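Drusura Clinical Services
Speaker notes: Keeping participants in long outpatient studies
Site operations meeting, Vidorville, June 5, 2025
Time allowed: 50 minutes, including questions

Opening

Good morning, and thank you for coming. On behalf of Drusura, I would like to speak about retention, and in particular about what happens at a study site between the screening visit and the final follow-up call. Recruitment receives most of the attention at meetings of this kind. My remarks today concern the people who have already agreed to take part.

(Pause. Confirm that the remote attendees at the Jelero office can hear.)

Slide 2. The study we are drawing on

Our material comes from an outpatient study of a once-daily tablet for mild high blood pressure. The target was 200 participants. When enrollment closed in August, the two sites had 133. The sponsor agreed to continue with the smaller group, and the statistical plan was amended and sent to the ethics board before any data were reviewed.

With a smaller group, each early withdrawal costs more. That was the reason for the retention review, and it is the reason we changed several procedures while the study was still open.

Slide 3. Why people leave

Participants who withdrew were invited to give a reason. They were not required to do so, and staff were told not to press. The answers we heard most often concerned travel, parking and time away from work. Side effects were mentioned less often than the team had expected.

Please note for the audience that a participant may leave at any time without giving a reason. Nothing in this talk should be taken as advice to discourage withdrawal. Retention work is concerned with removing avoidable burdens — it must never become pressure.

Slide 4. Visit length

The protocol called for 4 clinic visits after the first dose. On paper each was a short visit. In practice, participants waited between the blood draw and the blood pressure readings, often in a hallway. The Kılıçarslan site moved the readings to the start of the appointment, which also gave the participant time to sit quietly before the cuff was applied, as the protocol requires.
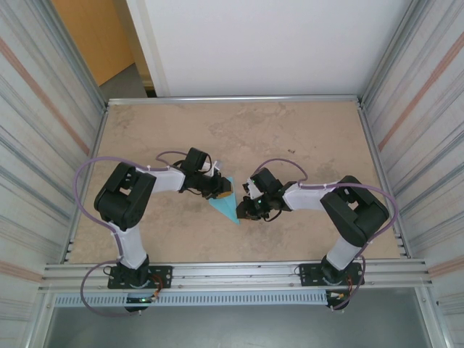 Two-arm bench setup with a light blue triangular piece.

Slide 5. Reminders and phone calls

Each participant was asked at the first visit how he or she wished to be contacted. The choice was recorded on the contact sheet and could be changed at any time. Text reminders contained the date, the hour and a phone number. They did not name the study or the condition, and I would ask every site to follow the same rule.

(If asked about automated calls: we did not use them. The ethics board had approved text messages and calls from site staff only.)

Slide 6. Payment for time and travel

Travel costs were first repaid at the end of the study. We requested a change so that they would be repaid after each visit. The amount remained the same, and the board approved the amendment together with a revised consent form. Participants already enrolled were given the new form, had time to read it, and signed again before the change took effect.

Slide 7. Records

Every missed visit needs an entry in the source record, including the attempts made to reach the participant. During our internal review, several entries read only "no show." That is not enough for a monitor or an inspector. The entry should state who called, when, and what was agreed.

Closing

The contact sheet and the visit checklist are available from the registration desk, and sites may adapt them to local rules. Please send any wording intended for participants to your own ethics board before use.

(Take questions. Questions about study results should be referred to the sponsor, as the analysis is not complete.)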